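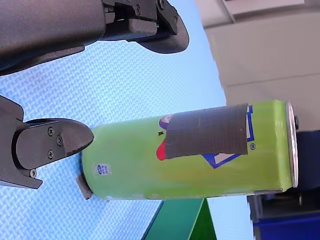
Do the cans have to be empty before they go in a tray?

They can be full or empty, as long as they are closed or rinsed. A full can goes to the drinks shelf and an empty one goes to the deposit sacks, and the trays are used for both.

The person answering runs the drinks corner at the Billville community hall, a job that came with a key, a list and a cupboard full of slim cans in every color. We talked in the side room at four in the afternoon, before the evening groups arrived.

"People think cans are cans," she says. "Then they try to put the tall slim ones in a rack made for the short wide ones, and they fall over. That was most of my first month."

The hall used to keep everything in cardboard flats. The flats went soft at the corners and had to be replaced all the time. In May she switched to shallow plastic trays, bought from Navarro, a kitchen supply shop on the road to Baramow. She started with seven and now has 80.

"I wanted low sides. With a deep box you can't see what's in it without bending over. With these I look across the shelf and I know."

Low sides have a drawback. A slim can standing alone in a tray will tip if the tray is carried at an angle, so she tells people to fill from the back and carry with the full end toward the body. Anything that has to go up the stairs travels lying down.

Sorting is done on the floor, on foam tiles. The hall has a tile floor that is hard on the knees and loud when something drops.

"You put the mat down first. I don't care if it's only a few cans. A can that lands on tile gets a dent at the rim, and then I don't want to sell it."
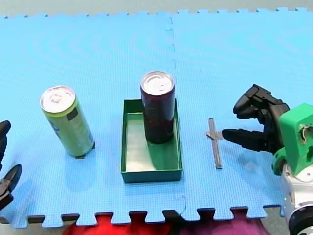

Two slim cans on the foam mat, the dark one standing in its green tray.

She sorts by color first and reads labels second. Greens go on the left, reds and anything dark go in the middle, and the rest waits. It is faster, she says, and children can help with it. The label only matters at the end, when the same color turns out to be two flavors.

Tape is a sore point. Some groups mark their own drinks with a strip of it, and she has asked them to stop.

"It covers the part you need to read, and when you pull it off it leaves glue. Then the can sticks to its neighbor. If you want your name on something, put a paper slip in the tray."

The count goes into a notebook kept by the hall's supplier, Faker, who prints them with columns for deliveries and returns. Her last full stock check came to 179 cans on the shelf. Over a year she expects some 2000 to pass through, most of them in the warm months.

I asked whether she would change anything about the setup. She thought about it for a while.

"A second shelf at waist height – that's all I really want. The bottom one is too low for me now. The trays are fine. The mat is fine, it just needs wiping more often than it gets."

The mat is wiped with warm water and a little dish soap, then left flat until it dries. The trays get the same treatment and are stacked upside down by the sink. At half past five she locked the cupboard and hung the key back on its hook.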